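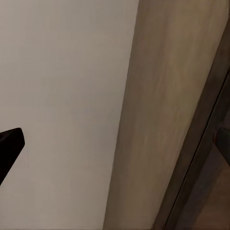

Sim runs: what counts as a valid start view?

Plustcombe
Right, I'm redoing our house rules for logging simulated runs and I've got stuck on rule 4. As written, any wrist view with no target in it at the first step gets binned. Mine up top would go: one black finger, a load of off-white wall, a beige panel and a bit of brown floor. I think binning those is daft! Real arms start facing the wrong way all the time.

Jekolska
I'd bin it. I can't tell what that grey thing on the right is, can you? If I can't say what the task is from the first view, I don't want it in the set.

Plustcombe
No idea, handle or knob maybe. But the task is in the log, so why does the view have to tell you?

darkoder
With Plustcombe on this one. We went through 1,340 runs in March and the old rule would have thrown out 25 perfectly good ones. Keep them, tag them "no target at start", and let whoever's training decide.

Jekolska
Tags are fine if people fill them in. Ours don't (I've been nagging for 9 weeks).

Hordiienko
Itzel Zamudio on our team makes the tag a required field, so the run won't save without it. Bit annoying, works a treat. I'd also write down the start pose.

Plustcombe
Oh I like that. Rule 4 rewritten, draft goes up tonight, shout if you hate it.

Jekolska
I'll still grumble, but go on then.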